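Does brown paper really protect a table from paint?

Ruoxi Feng
My sister swears by kraft paper under every craft project. I'm not convinced. A 12 foot roll at Gerlach costs more than an old bedsheet, and I can't see paper stopping a spill. Has anyone tested this on a white table?

pdx_marlo
Drips, yes. Spills, no. I've used it for years with glue and acrylics and it's fine if you pick it up the same night.
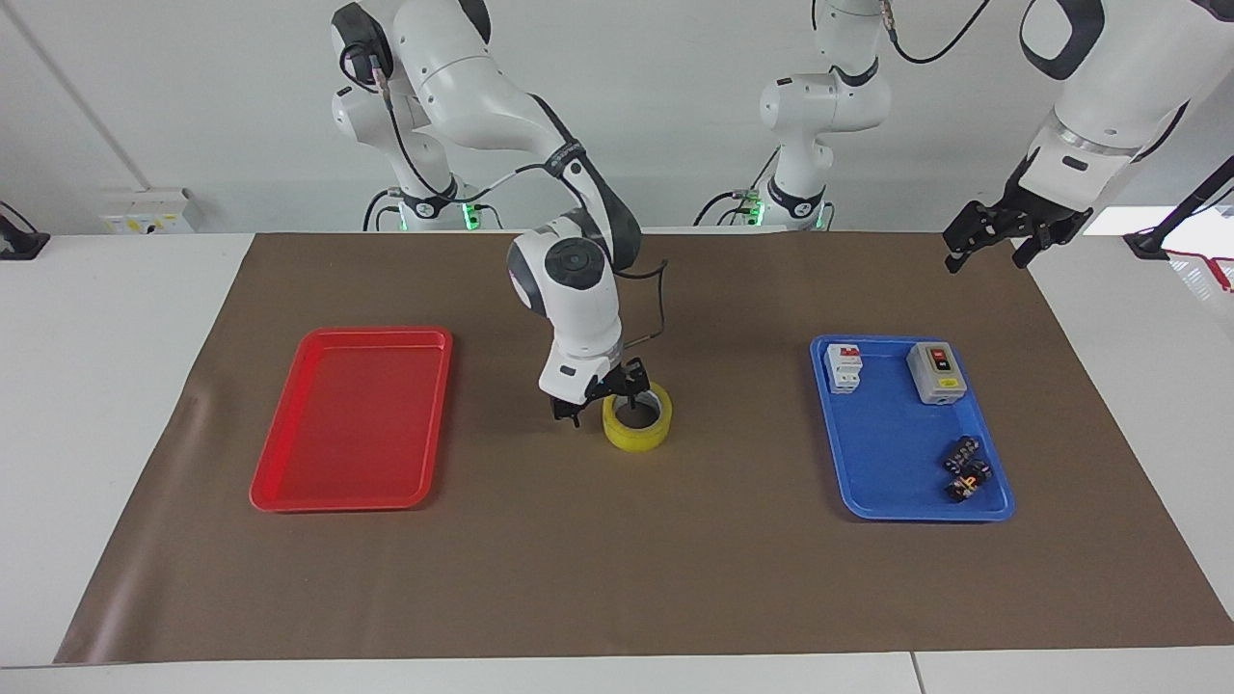 Leave a puddle on it overnight and it goes straight through. The "up to 100 uses" on the Stillard label is a joke, I got maybe four. Tape the corners or they curl.

tansy746
just use a shower curtain. paper is a waste of money imo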